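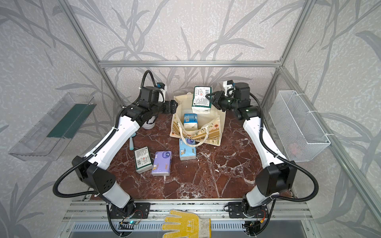
Gerrit Martens wants it known that the arms have never once asked him for a shift swap. Amedeo Rinaldi, who has packed gift bags at Duda's Flurnthorpe site for longer than he cares to say, is less charmed. "They don't swap shifts, they don't bring cake," he says. "Tissues in the tote, all day. Good for them."

His own quota used to be 300 bags a shift. Now he sets up the table, puts things back when a pack ends up somewhere foolish, and fills 100 bags by hand for the orders with ribbon, which the arms don't do. "My wrists are thrilled. The rest of me is a babysitter."

The pay stayed the same. The talk didn't. Four people used to stand at that bench and argue about soccer, and two of them have moved to the Wumham warehouse. Rinaldi eats lunch at 11:30 now, when the drivers do, "for the conversation, such as it is."

Would he go back? He thinks about it for a while. "To the 300? No. To the arguing, tomorrow."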